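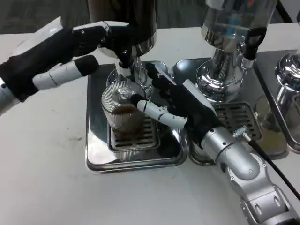

## Student team moves drink-serving project to two-handed pouring

July 2026 — The Varnano robotics club has started the second stage of its serving project, in which a two-armed robot fills a ribbed glass at a lever-operated dispenser. One hand works at the dispenser while the other is available to steady the glass on the drip grate.

The first stage, completed in December, used a single arm and a fixed cup holder. The club dropped the holder after it failed to keep tall glasses aligned with the spout.

Lever force is the main open problem. 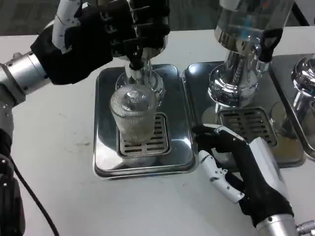
A grip that is too high on the handle slips, and one that is too low twists the wrist before the valve opens fully. Students are tuning finger position and closing speed separately, with a target of 100 consecutive pours without a spill. The control software, named Tirard, logs joint positions for each attempt and had recorded nearly 2000 attempts by the end of last term.

The 12 club members will enter the system in the service class of the Noiphan student competition. Entries are scored on fill level, spillage and time — manual resets carry a penalty.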